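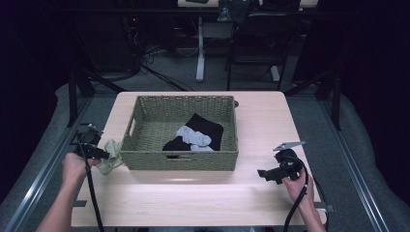 The Case for Bad Folding

By Agnes Viklund

My mother-in-law folds fitted sheets. I want to get that out early, so you know what I am up against. She takes the thing by two corners, does something with her wrists, and sets down a rectangle you could mail. I have watched her do it at half speed. I have asked her to talk me through it. My own fitted sheets live on the top shelf of the closet in a shape I would call asleep.

For years I took this as a failing, one of the small ones you carry around along with not flossing and never having finished the long Russian novel. Then last winter I stopped folding most of what we own, and I have been waiting ever since for the consequences.

They have been slow to arrive. Underwear, as far as I can tell, has no memory. Dish towels spend their working lives being wiped across wet counters and do not need to come to the job pressed. Pajamas are wrinkled by design. Once you start down this road you find yourself standing over the dryer asking very basic questions, such as who the folding is for, and whether she is coming over this weekend.

There is a whole trade built on telling us otherwise. I own a book, a gift, in which the author says clothes should be stood on end like files so that each one can be seen and greeted. I did this with my T-shirts for nearly a month. It looked wonderful. It also meant that every time I took one out, its neighbors slumped sideways like passengers on a night bus, and I was back in the drawer propping them up before I'd had coffee. I had gone from a person who owned T-shirts to a person who managed them.

The people who sell storage are worse, because they have understood something true about us, namely that buying a box feels just like doing the work. My friend Lerato Sithole bought a full set of drawer dividers from Sondell, the bamboo ones with the little spring at the end, and talked about them for most of a dinner. I asked her in August how the drawers were holding up. She said the dividers were still in very good condition. They were in the hall, in the box.

I am not above any of this. I once paid for Jurno, an app that reminds you to do your chores and shows a small plant wilting if you don't. I killed the plant in 14 days and felt awful about it, far worse than I have ever felt about a pillowcase. Then I deleted the app and felt fine. Make of that what you like.

The usual defense of folding is that it's calming. People say this with great sincerity, and I believe them, the way I believe people who say they enjoy running in the rain. Ekrem Dönmez, who lives upstairs from us and irons his handkerchiefs, says it is the one hour of the week when he can see what he has accomplished. I have no answer to that. I spend my days at work on documents that will be replaced by other documents, and a stack of squared-off handkerchiefs would look pretty good to me around four in the afternoon on a Thursday. If you fold because you like it, please go on. You may come and do ours.

My quarrel is with the folding we do out of dread. I mean the clean clothes that sit on a chair for a week, going gray around the edges in our minds, because they can't be put away until they've been folded and we can't face folding them. Everyone I know has this chair. You can't sit in it. Guests are steered around it. It holds perfectly good shirts, which get worn straight from the heap anyway, so that by Sunday the heap has gone down by itself and the job has been done by doing nothing, with six days of guilt thrown in for free.

All I have done is take out the guilt. Shirts that show go on hangers. Everything else goes in a drawer in whatever state it left the dryer, and I push the drawer shut with my hip. Socks get a drawer of their own and are introduced to each other in the morning, as needed. Some of them don't get along. I went to a meeting last month in one navy and one black and the meeting was exactly as long as it would have been otherwise.

My husband, being his mother's son, objected at first. He held out for 19 days, folding his own side of the dresser with a kind of quiet dignity, and then one evening I heard the sound of a drawer being hipped. We haven't discussed it.

His mother does visit, of course. She stayed with us in the spring, and while I was out buying bread she did the linen closet, top shelf included. I came home to a stack of rectangles with edges like a deck of cards. I thanked her, and I meant it, and I have been making the beds around that stack ever since with the one set of sheets I keep on the floor of the closet.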